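Good Practice for Recording Cloth Folding with Hand-Held Grippers

Last updated July 18, 2022

These rules cover folding work recorded in people's homes with a pair of hand-held grippers. They apply to every site on the Merkia project, including Koddale and Indbridge. Read them once before your first session and keep a copy with your kit.

Before you start

Ask the person who lives there which surface you may use. A bed, a sofa or a large table will do. Don't clear the room. Bags, curtains, bedding and other household things can stay where they are as long as they don't get in the way of your hands. Put away mail, family photos, medicine labels and anything else that shows private information.

Check both grippers. Squeeze each one fully and let it open. The fingers should move together and return without sticking. Look at the pads. If one is split, peeling or shiny from wear, replace it, and replace the pad facing it at the same time. Wipe the pads with a damp cloth and let them dry. Don't use fabric softener sheets, hand cream or oil anywhere near them.

Route cables away from the folding area. A cable that lies under a garment will get picked up sooner or later.

Choosing the cloth

Use clean, dry clothes. Each session has 9 garments, and at least two must be dark and two must be light. A dark garment on a pale or patterned cover is fine. A dark garment on a dark cover is not, as the edges are hard to find later. Thick blankets may stay on the bed. They make the work harder because the lower finger can catch the pile, so go slower.

Making the fold

1. Lay the garment down in a loose heap or a half-open state. Do not arrange it neatly first.

2. Bring both grippers in above the cloth with the pads open. Pause for one second.

3. Close one gripper on a corner or edge. Take only the garment. If you feel the blanket or sheet come up too, open the pads and try again.
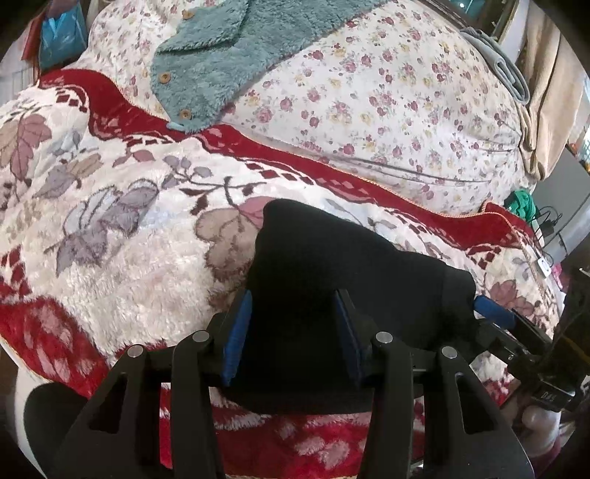
4. Use the other gripper to hold or pull the opposite side. Keep the two tools from touching each other. A light bump is allowed, but a hard knock means you stop and check the pins.

5. Fold, press flat with closed fingers, and let go. Open the pads all the way before you lift.

6. Back both grippers off and pause again. End the recording.

Your fingers should never touch the cloth during a recording. If a sleeve needs fixing by hand, stop, fix it, and start a new recording.

When a fold goes wrong

Keep it. A missed grasp followed by a second try is useful and should not be deleted. Mark it as "retry" in the Quansah log. Delete a recording only if it shows a person's face or private papers, or if the resident asks you to. You don't need to know why they asked.

Numbering and storage

Every recording gets the site code and a running number. Koddale starts at 473 and Indbridge at 943. Do not reuse the number of a deleted recording. Leave the gap and write "removed" beside it.

Copy files to the project drive the same day. Storage cards may be cleared after 29 days, once the copy has been opened and checked.

The rules on shared laundry rooms are still being written and will be added in August. Until then, record in private homes only.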